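How a Small Station Stays on the Air

Sunday, May 10, 2020

The transmitter serving Sevness sits on a ridge nine miles from the studio that feeds it. Between the two is a leased data line, a backup radio link and a rack of equipment that listeners have no reason to think about until the sound stops.

Allura, the community station that holds the local FM license, went silent twice last December. The first gap ran 34 seconds. The second ran 276 seconds, long enough for the automatic alarm to page the duty engineer and for the phone at the front desk to start ringing. Both were traced to the same fault, a power supply in the audio encoder that dropped its output voltage under load and then recovered.

Dead air is handled in stages. A silence detector at the transmitter site watches the level of the incoming program. If the level stays below a set threshold for a fixed time, the detector switches to a second source. The choice of time is a compromise. Set it too short and a pause in a radio play, or a quiet passage in a string quartet, will trip it. Set it too long and listeners retune. Music stations commonly use a shorter delay than speech stations. Allura carries both and changes the setting by schedule, with a longer delay on drama nights.

The second source at Sevness is a solid-state player holding 1596 tracks, all cleared for broadcast and all stripped of time checks and dated references. It starts from a random position each time. An earlier version always started from the first track, and regular listeners came to know the opening bars of that song as a sign of trouble.

In the December faults the detector did not switch. The failing encoder was still sending a signal, a low hum at a level just above the threshold, and the detector read it as program. This is a known weakness of detectors that measure level alone. Newer units also look at how much the level varies over time. Speech and music move up and down constantly, while hum and hiss stay flat.

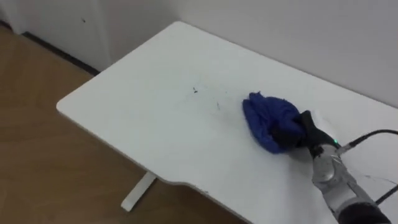

The station considered two replacements. The Whitelaw unit combines detection and switching in one box and is simple to set up, but a fault in the box takes out both functions. The Clestell system keeps them apart, with a passive relay that falls back to the main feed if power is lost. It costs more and takes up more rack space. Allura chose Clestell, mainly for the relay.

Installation took one overnight shift. The old detector was left in place for a trial period with its output disconnected and its log running, so that the two could be compared. On ordinary programs they agreed. On test recordings of hum, hiss and a stuck digital buffer repeating the same fraction of a second, the new unit caught all three. The old one caught none of them.

The studio end has its own problems. Presenters working from home now reach the desk over domestic internet connections, and these drop without warning. The desk operator keeps a standby item loaded at all times, usually a recorded interview with a clean start. When a remote line fails, the operator fades the channel, fires the standby and redials. The procedure is printed on a card at the mixing position. A failed remote line is closed before redialing, to keep a returning voice from going to air over the standby.

Power is the remaining weak point. The ridge site has batteries for short cuts and a diesel generator for longer ones. The generator is run under load every month, and fuel is checked on the same visit. The studio has batteries only. If they run down, the transmitter site falls back to its stored tracks and continues without the studio until someone restores the feed.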